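Dividend shown on statement but nothing in my account?

2 min read

Asked by Delia Preda

Hi all, hoping someone knows this. I've got 200 shares in Sonau, bought through Dukside a couple of years back. Half-year results came out and they're paying a dividend, fine. Statement says "dividend declared" with an amount next to it but my cash balance hasn't moved. Had an email saying it was paid in June. Rang them, 22 minutes on hold, gave up. Have I missed a form or something? Also the results said profit was up but the payout per share is the same as last time, is that normal?

Answer 1

Check if you're set to reinvest. Mine was and I'd no idea.

Answer 2, by Tincuța Vasiliu

Couple of things going on here.

Declared and paid are two different dates. Declared = board has said they'll pay it. Then there's the record date, you have to be on the register by then. Then payment date, could be weeks after. And if you hold through a broker the money goes to them first and they share it out, so add a few working days. Dukside took nearly a week with mine last year.

If the payment date has definately gone, look under Income and not Cash. Some accounts keep it seperate until it's over a set amount or until the end of the quarter. Should be a setting for it, mine was under Payments, then Income options.

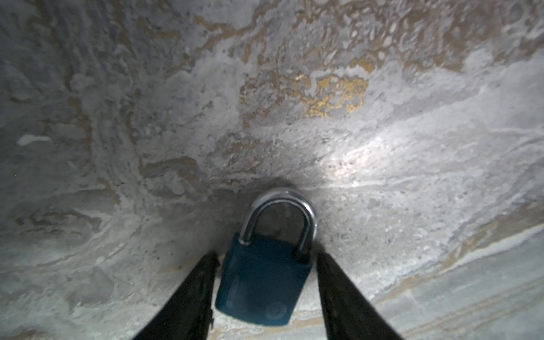

Page last changed: June, 4.10 pm

On the payout, yes, normal. Profit up doesn't mean dividend up. They might be paying down debt or holding cash back for the Druldale site. Look for "dividend cover" in the results, tells you how many times over profit would pay it.

Don't bother ringing. Send a secure message with the payment date and number of shares, they have to log those.

Answer 3

Had same with a different broker, was a wrong sort code. 90 quid sat there for months. Worth checking your bank details are up to date

Related questions
Record date or ex-dividend date, which one matters?
How do I turn off automatic reinvestment?
Moving shares to another broker before results
What does "underlying profit" mean?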